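Kiltari Motion Planner -- Set-up Guide
Section 4: Loading the workcell and checking the first plan
By Mitsuko Ishida, Documentation
Updated May
14 shares | 0 comments

4.1 Purpose

This section explains how to load a workcell model into the planner, set the planning limits and run a first plan in simulation. It must be completed before the planner is connected to a physical arm. The work should be carried out by a person who has read Section 3 and holds an operator account.

4.2 Loading the model

1. Start the planner and select Simulation from the Mode menu. The status bar turns blue.
2. Open the Workcell panel and choose the model folder supplied with your licence.
3. Confirm that the arm model and the gripper model are both listed under Active Parts. If the gripper is missing, load it by hand from the Tools tab.
4. Press Build Collision Map. The planner gives a solid outline to every body in the model, including walls, ceiling and furniture.

Note: Room objects are treated as fixed. To leave one out of the collision map, clear its tick box before step 4 and build the map again.

4.3 Setting the limits

5. Set Planning Time to 500 milliseconds. Longer values are accepted, but the preview will respond slowly.
6. Set Joint Speed to 14 per cent for the first run.
7. Leave Path Smoothing switched off until a plain path has been accepted.
8. Save the settings under a new name. The supplied file cannot be overwritten.

CAUTION: Do not copy limits from another workcell. Clearances are held in the same file as the speed values, and both will be replaced.

4.4 Checking the start pose

9. Press Home, then open the Preview window.
10. Check that the gripper is clear of the pedestal, the fixture and the table. The gripper must be empty at this stage.
11. Compare the preview with the view below. Small differences in viewing angle do not matter.
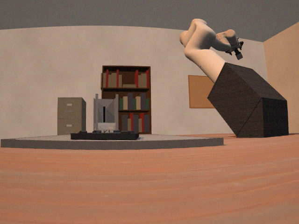 Bravarau, May -- The view shows the arm on its dark pedestal, with the gripper above the pedestal's sloping top. The upright fixture stands to the left on its black base, and the near part of the table is clear.

12. Set a goal pose in front of the fixture and press Plan. A valid path is drawn in green; a rejected path is drawn in red, with the first point of contact marked.
13. If the path is rejected, raise the goal pose by 79 millimetres and plan again. If it is rejected a second time, read message 84 in the log before making any further change.

Questions on this section should be sent to Tetsuya Noguchi at the Bravarau support desk, with the saved settings file attached.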